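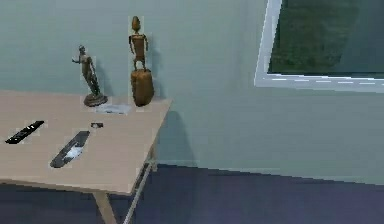
Home Climate / Humidity and Condensation

Two hygrometers in one room disagree by 8 points. Which one should run the dehumidifier?

4 min read

Demetrio Bravo

Ground-floor apartment in Endell, slab on grade, 519 square feet in total. The living room has two exterior walls. I run a Rudov portable dehumidifier there, rated to draw 300 watts, with its built-in humidistat set to 55%.

In August I put two Grecu loggers in the room at a 15-minute interval. Logger A is on a shelf on the interior wall at chest height. Logger B is near the floor behind the sofa, on an exterior wall. I now have 2,019 readings from each. Average for A is 63% at 68 F. Average for B is 71%. I did not write down the temperature column for B before clearing the memory, which was a mistake.

The dehumidifier shows 54 to 56% on its own display and cycles off for long stretches. So I have three numbers for one room. I would like to know which to trust, and whether an external humidity controller on the Rudov is worth the trouble. There is no visible mold. There is a slight musty smell in the mornings, before about 8:00.

kettlerow

Hygrometers are all junk. Get a bigger dehumidifier and run it all the time. Mine has been on since we moved in and I never look at the number.

pell_drainage

First find out how much of the 8 points is sensor error. Put both loggers in a sealed plastic bag with a bottle cap of table salt, wetted to a slush but with no standing liquid. Leave the bag at steady room temperature overnight. The air inside settles at 75%. Note what each logger reads and apply the offset. If they differ from each other by 2 points or less, the sensors are fine for this purpose.

Then look at temperature. Relative humidity depends on it, and air at the base of an exterior wall is usually cooler. Your reading of 63% at 68 F is a dew point close to 55 F. The same air cooled to between 64 and 65 F reads 71%. A drop of three or four degrees would therefore explain your gap with no extra moisture at all. Compare dew points from now on – most logger software will plot them.

If the dew points match, the air is well mixed and the corner is simply cold. If B has the higher dew point, look for a source: the slab edge, a pipe, a downspout emptying against the foundation.
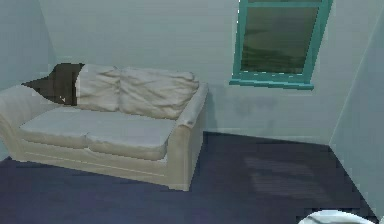
Furniture Placement and Airflow

The usual advice is to leave 2 to 3 inches between upholstered furniture and an exterior wall. It does not dry anything by itself, but it keeps the wall surface closer to room temperature and lets air move behind the back. Open the gap before you buy hardware, and log for another week.

As for the built-in humidistat, it sits inside the cabinet of the machine and samples air close to the dry outlet. On small units it often reads low. Yours is 7 or 8 points under logger A, so a setting of 55% is holding the room at 63%. Set it to 47% and see where A ends up.

An external controller works only if the Rudov restarts by itself after a power cut. Many units with soft-touch buttons do not. Unplug it while it is running, wait five minutes for the compressor pressure to equalize, and plug it back in. If it stays off, skip the controller.

Demetrio Bravo

Salt test done. A read 74, B read 76, so 2 points are sensor error. The Rudov does not restart after unplugging. I have set it to 47% and moved the sofa out 3 inches. Will post dew points after a week.

r.oakes

Check the filter as well. Ours in Itivden had passed 2,000 hours without being cleaned and the coil was icing. Same symptom of long off periods, but those were defrost cycles. The fan keeps running during defrost, at least on ours.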